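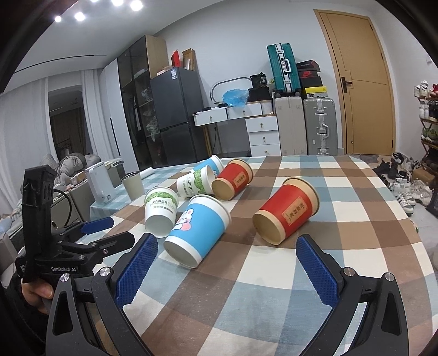
4.2 Collecting the cup-righting demonstrations

The second task in the Foda set is cup righting. A group of paper cups lies on a table, and the demonstrator has to stand each one up on its base using two hand-held grippers, one in each hand. We chose it as a harder follow-up to the placing task in Section 4.1. The objects are light, they roll when touched, and the right way to take hold of one depends on which way its mouth is facing.

All demonstrations were recorded in lived-in flats with the furniture and belongings left as they were. Demonstrators were asked to use whatever table was nearest and to keep its cloth on if it had one. Figure 3 gives a starting layout as seen by the camera on one of the grippers. The cups are on a checked tablecloth, all on their sides and facing different ways, and they differ in size, colour and print. Both jaws of the gripper carrying the camera stay in view at the bottom of the image, and part of the second gripper can be seen at the left. The room behind is visible as far as the back wall, and we did not crop or mask it before training.

Figure 3: Starting layout for cup righting, seen from a gripper camera. The jaws are open and the cups have been laid on their sides. The kettle and other items on the far left of the table are not part of the task.

Each session began with a short practice period, which was thrown away. Clotilde Fleury trained the demonstrators and gave them the same three rules. A cup may be pinched by the rim or held across the body, but it must not be crushed. The two grippers may work on the same cup. A cup that rolls off the table ends the demonstration, and the attempt is marked as failed. Beyond this the order and manner of work were left open. Some demonstrators cleared the nearest cups first and others went from left to right, and we made no attempt to even this out.

In all we kept over 2,000 demonstrations from 86 flats. A further 268 were dropped, mostly for cups lost from the table, with a smaller share dropped for gaps in the gripper tracking. Failed attempts were stored separately and are not used in this section.

4.3 Training and comparison

We trained two policies on the same data. Modico takes the image from a single gripper camera and predicts the motion of both arms. Prarko, our method, takes both camera images and adds a small network that estimates, for every cup it finds, the direction in which the mouth points. Labels for this network were drawn by hand on the first image of each demonstration by Hok-lam Pan and carried forward by tracking. When the tracker lost a cup, the label was removed for the rest of that demonstration.

Both policies were run on a fixed two-arm station with the same type of jaws and pads as the hand-held tools. The station was set up in a room that does not appear in the training data. We ran 30 trials per policy, laying the cups out afresh from a printed plan before each trial so that both policies met the same layouts. A trial counted as a success only if every cup was standing when the arms returned to rest.

Prarko completed more trials than Modico, and the gap was widest in layouts where cups lay close together. In those layouts Modico often closed on the correct cup but pushed its neighbour away while turning the wrist. Prarko did this less often. The commonest remaining fault for both policies was with cups whose mouths pointed straight at the camera. The side wall is hard to see from there, and the policy sometimes tried to push one jaw inside the cup and lift it by the rim, which tipped it back over on release.

We also trained a version of Prarko without the Bright step, in which the exposure of each training image is shifted at random. It did as well as the full version in the morning but dropped more cups in trials run after dark under ceiling lights. All the other results reported in this section include the step.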